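Tenari Sourdough School opens its doors in June, and yes, there will be butter

FOR IMMEDIATE RELEASE

Hello from the flour-covered end of the building! I'm Analyn Cabrera, and after years of teaching bread in church basements, borrowed kitchens and once in my cousin's garage (the loaves were great, the parking was not), I finally have a place of my own. Tenari Sourdough School starts classes in June, upstairs from the Panganiban bakery, and I'd love it if you told your readers.

We're starting with an evening course for beginners. It runs for 6 weeks and costs $100, with flour, salt and a jar of starter included. Each class has 10 places. I know that's small, but I like to get my hands into everybody's dough at least once a night, and I can't do that with a crowd.

The starter has a bit of history. It came to me from Mieke Groen, who taught me to bake and who kept it going for 40 years on rye flour and tap water. She fed it before breakfast, every morning, and she'd tell you off if you called it a pet. Mieke is coming to cut the first loaf on opening night, and she has already warned me that she'll be looking at the crumb.

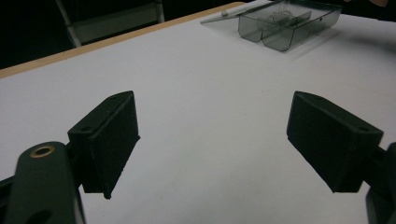 Week one is all about feeding and waiting. You'll mix your starter, take it home and get to know how it smells when it's hungry. After that we move on to a plain white loaf, then a seeded rye, then pandesal made with sourdough, which I grew up eating with the yeasted kind's soft crumbs all over my school uniform. The last two weeks are for shaping, scoring and whatever the group wants to bake. Past students have asked for bagels, so I've been practicing bagels!

Renato Dumlao from the bakery downstairs is teaching the oven session with me. "Most people take their bread out too early," Renato says. "They get nervous when it goes dark. I want them to go home and leave it in a little longer."

Flour comes from the Grunero mill, stone-ground, and students can buy a bag at class if they'd like to keep going at home. You don't need a stand mixer or a fancy pot. Bring an apron, a dish towel and a container with a lid. If you can't eat wheat, please don't sign up for this one, as the flour really does get everywhere.

Classes start at 6:30 p.m. and finish when the last loaf is out. Sign-up is at the bakery counter, where Brenda Rivadeneira has the list and will happily sell you a cinnamon roll while you write your name down.

Press contact: Analyn Cabrera, Tenari Sourdough School. Reporters are welcome to sit in on a class, and I'll send you home with a jar of starter if you ask.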